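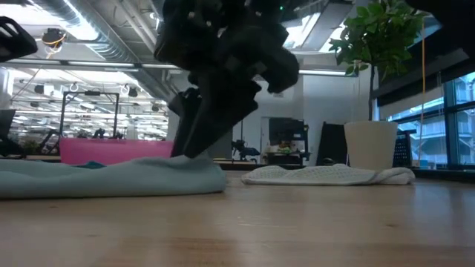

February 21, 2022 – bench notes, Veldale job

Folding cell work continued on the wood table. Running the Fluvlow controller on the same settings as in December, except grip force, which I dropped one step for the softer cloths.

Log total stands at 1,654 folds tried, 1,237 accepted without a person touching them. The rest went to the hand pile. Veldale's floor lead asked for the acceptance figure by cloth type and I don't have it split that way yet. Waffle weave and plain need separate columns.

Spent the morning on the phone with the Veldale folding crew, 19 people over two shifts. Main points from their side:

Nobody minds giving up the flat folding. Wrists and shoulders are the complaint there. What they do mind is ending up as the ones who feed the machine and clear its jams all shift. The plan from Positz had two people per cell doing only that. I think it should rotate by the hour, with inspection and packing in the rotation. Wrote that up and sent it over.

They also want a say in when the cell is stopped. At present only the shift lead has the login. Changing that is a small job on our side. 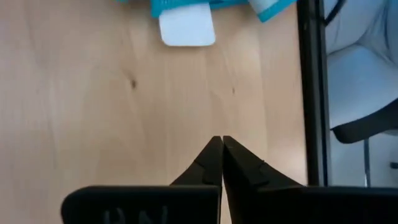 Finger closing point needs checking again before the next batch of 200. I want the tips to meet square at the seam, because a thin hem will slip if they don't. Shim set is in the Vávra drawer, second from the top.

Pay grade question came up too. Crew members who learn to reset the cell are doing a different job from the one they were hired for – Veldale has no grade for it. Not ours to settle, but it should go in the report under open items so it doesn't get lost.

To do: split the log by cloth type, stop permissions, tip check, ask Positz for the revised staffing sheet.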